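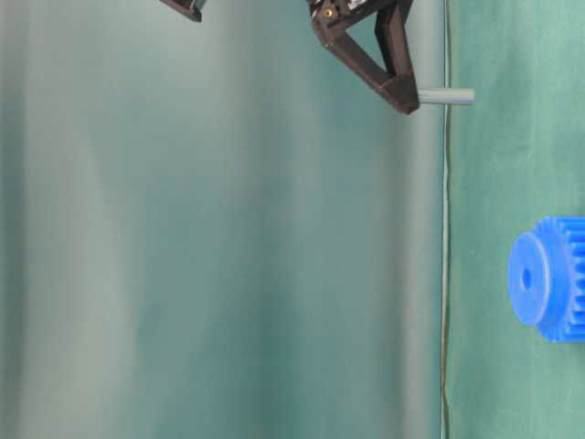
Checked by Rosalinda Barredo. Comments by Svend Vídalín. October.

Mikkelsen Storage Building, Unit 859
Fire and exit walk-through

1. Exit doors open fully from inside. PASS
Rear door drags on the threshold. It still opens with one hand, but plane the bottom before the weather turns.

2. Exit signs lit. PASS
Test button held on each one. The sign by the loading door is slow to come on.
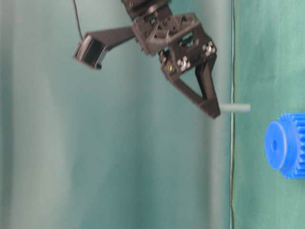
3. Extinguishers charged and tagged. FAIL
Needle is in the green on all of them, but the tag on number 11 is missing. Cloren has been called for a new one. Leave the unit on its hook until then.

4. Smoke alarms sound when tested. PASS
Batteries changed in the hallway alarm. Old ones went in the recycling box.

5. Aisles clear. FAIL
Pallets left across the aisle by the Aro shelving at 10 a.m. Moved while we were there. Same comment as last time. 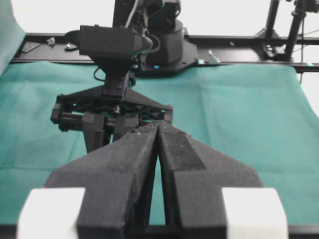 Black rail with teal cloth below it.

6. Electrical panel door closed, space in front clear. PASS
Circuit labels are faded. Trikusov to retype them.

7. Extension cords not used as permanent wiring. FAIL
One cord run behind the break room fridge. Needs an outlet. Unplug the coffee maker from it today. 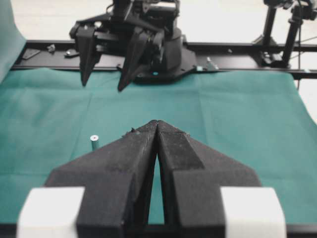 8. Stair rail tight. PASS
Two screws replaced on the lower bracket.

Recheck items 3, 5 and 7 before sign-off. R.B.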